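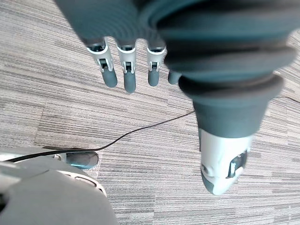
Robot hand over the carpet.

Calculus thread, arc length this time. I'm going through the Naidu worksheet because the Prerkgate section has a quiz on it.

1/ The formula: the length of y = f(x) from a to b is the integral of sqrt(1 + (f'(x))^2) dx. Write it at the top of your page before you start.

2/ Take f(x) = (2/3)x^(3/2) on [0, 3]. The derivative is x^(1/2). Square it and you get x. So we integrate sqrt(1 + x) from 0 to 3. 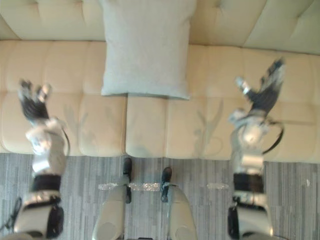
3/ Antiderivative is (2/3)(1 + x)^(3/2). At 3 that gives (2/3)(8) = 16/3. At 0 it gives 2/3. Subtract: 14/3.

4/ Most lost points on this one come from forgetting to plug in 0. The lower limit does not give zero.

5/ Quick check: the straight line from (0, 0) to (3, 2sqrt(3)) has length sqrt(21), a bit under 4.59. Our 14/3 is a bit over 4.66. The curve should be longer, and it is.

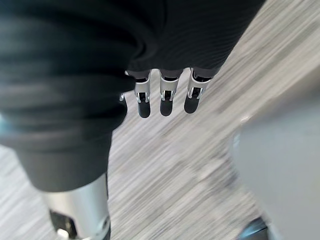 6/ Try the same steps with f(x) = (2/3)x^(3/2) on [3, 8]. You should get 38/3.

7/ Problem 20 on the worksheet needs a substitution first. I'll post that one separately.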